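Call for participants: cross-border trade and town centres study

The Suslow Centre for Regional Economies is looking for small importers, wholesalers and independent retailers to take part in a study of how trade agreements affect the growth of mid-sized cities. Fieldwork will cover Stockdale and Brikberg.

We want to hear from businesses that:

have traded for at least 2 years
bring in packaged goods from overseas, directly or through a distributor
lease or own a shop, warehouse or depot inside either municipal boundary

Taking part involves one interview at your premises and a short written questionnaire on freight costs, customs paperwork, rent and labour. Interviews are done in English. If you would prefer another language, tell us when you apply and we will try to organise an interpreter.

More than 800 businesses in the two cities hold a current import registration, and we hope to include a range of sizes and neighbourhoods. Businesses that have moved out of the centre in recent years are especially welcome.

Participants will receive a Saver gift card after the interview and a copy of the final report. Business names will not be published. You may withdraw at any time before the report goes to print in March.
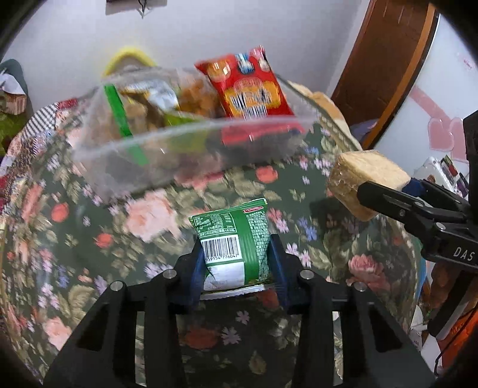

Stockdale, Oct 4, 2023

Applications are open now. Write to the study office at the Suslow Centre with your business name, street address, main product lines and a daytime phone number. Mark the envelope or subject line "Trade and Towns". We reply to all applications within 7 working days. Businesses that are not selected can ask to be kept on a reserve list.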